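Ticket: Clesta label printer skips every few labels and the rest creep downward
Opened by: me
Status: closed, with one open question at the bottom

OK so I'm writing this one up long because I went around in circles on it and I know I'll be doing it again in a year if I don't. The printer is the Clesta desktop thermal one, the one we use for folder labels and shelf labels in the records room. It's plugged into the front desk PC over USB and gets its jobs from Soomro (our filing database), which spits out a batch whenever we add new client folders.

**What it was doing**

First label fine. Second label fine. Third one starts a hair low, and by the tenth the bottom line of text is printing across the gap and onto the next label. Then it spits out a blank or two, blinks orange, and starts over like nothing happened! I had a batch of 151 labels queued and threw out most of the first strip before I hit pause.

**Morning, first tries**

- Turned it off and on. Same.
- Different USB port. Same.
- Took the roll out, put it back, closed the lid harder than I should have. Same, but now I felt bad.
- Ran the self-test (hold the feed button while powering up). The self-test strip came out perfect, which sent me off in completely the wrong direction for two hours.

Because the self-test looked good I figured the printer was innocent and it had to be the driver. So I uninstalled the driver, deleted the leftover printer entry, rebooted, and put on the newest one from the Clesta site. Printed five. Lovely! Printed twenty. Drifting again by the eighth or ninth.

Bok-nam Cha asked in the ticket comments whether the page size in Soomro matched the stock. Good question, and it didn't, quite. The template height was a touch taller than the real label. I fixed that and the drift slowed way down, but it still skipped. So there were two problems stacked on top of each other, and I'd been treating them as one.

**After lunch**

Next thing I looked at was the rolls. We used to buy Restik labels, 800 to a roll, and the last order came from a different supplier (Clurkus) with 770 to a roll. Same size on the box. I put a leftover Restik roll back in and ran thirty labels, and not one skip. Put the Clurkus roll back in and it skipped on the sixth. Swapped again to be sure. Same result both ways, so at least now I had something that behaved the same way twice.

I should say why any of this matters, since I can hear someone asking why we don't write on the folders with a marker. The labels carry the client number and a barcode, and if the barcode prints across the gap the scanner won't read it. Then the folder doesn't get checked in, then it shows as missing in Soomro, and then somebody spends an afternoon looking for a thing that's sitting right in the cabinet.

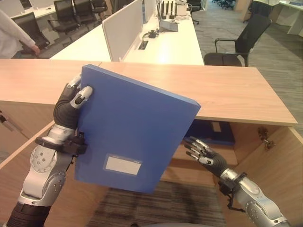 Back to the rolls. The printer finds the start of each label by shining a light through the backing paper and looking for the gap. The Clurkus backing is a darker yellow, so my guess was that the gap and the label looked nearly the same to the sensor. The self-test ignores the gap completely on this model (page 40-something of the manual, small print, thanks a lot), so of course it came out perfect.

**What fixed it**

1. Load the Clurkus roll and close the lid.
2. In the Clesta utility, go to Media, then Sensor, and change it from Auto to Manual.
3. Hit Calibrate. It feeds a few blank labels, let it.
4. Set the sensitivity. Ours was at 50 and I ended up at 73. At 70 it still skipped now and then, and at 80 it stopped seeing gaps at all and fed half a foot of labels onto the floor.
5. Save to printer. There's a separate Save button that only saves on the PC, and yes, I clicked that one first.
6. Check that the Soomro template says the same label height as the utility.

I also wiped the sensor with one of the alcohol swabs while I was in there. There was a gray smudge of adhesive on it. I can't tell you whether that helped, I did it at the same time as the calibration, which I know is bad form.

**Result**

Printed the whole batch of 151 over again. No skips, no drift, and the last label lined up with the first when I held them next to each other. I scanned a handful from the end of the strip and they all read on the first beep, so I'm happy!

**Comments**

*Bok-nam Cha:* Nice. Does the setting survive a power cut?

*Me:* Pulled the plug for a minute and tried it. Still at 73.

*Ewan Shearer:* We have four Restik rolls in the supply closet, do you want them up front?

*Me:* Leave them for now please. If someone swaps in a Restik roll they'll have to recalibrate, and I'd like to finish the Clurkus ones first. I taped a note inside the printer lid.

**Still open:** the orange blink. The manual lists it as "media warning" and gives no more than that. I've emailed Clesta support and will add their answer when it comes in.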